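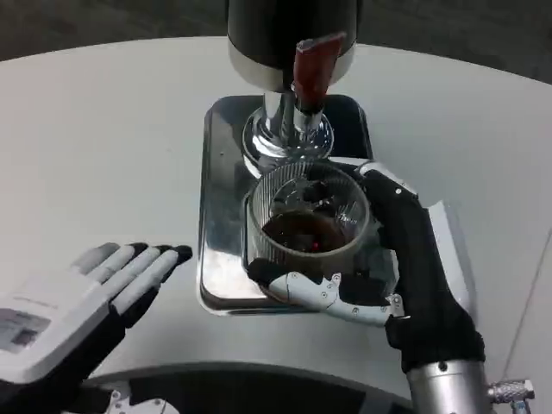 How much should go in the glass before the handle goes back?
About half. The spout runs on a little after the handle is returned, and a glass filled to the rim gets carried across the carpet.

That is for the self-serve table at the Lolldale hall in October. I've written up the rest of the set-up as it came up on the list.

> Can someone post how the drinks dispenser is meant to be
> put together? Last time we had the tray on backwards and
> there was a puddle on the table by 10 am. Also, how many
> glasses are we ordering? I have 200 in my notes but the
> Breda room only holds 187.

Order 200. The hire place sends them in crates and won't split one. The quote from Kuzmenko was $69 for the lot, washed on return.

Setting up:

1. Put the steel drip tray in the middle of the white table, well back from the rim.

2. Drop the slotted grate into the tray at the front. The chrome base goes behind it, with the red handle facing the line.

3. Stand the glass on the grate, right under the spout, before touching the handle.

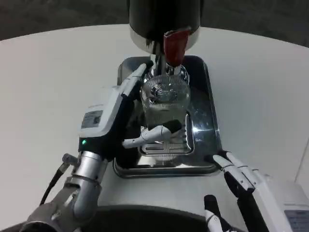 4. Empty the tray at each break. Lift the grate out first and take the tray to the kitchen sink, and wipe the table under it before you put it back.

5. At the end of the day run plain water through until it comes clear.

The textured glass can go under the same spout, but keep a hand on it while it fills.
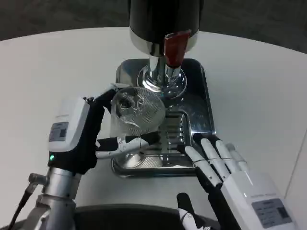 Textured glass held over the drip tray, red handle above.

The Urkon booking sheet still has the old kitchen code on it. Use the one sent in the last round. I'll bring cloths and a spare bucket.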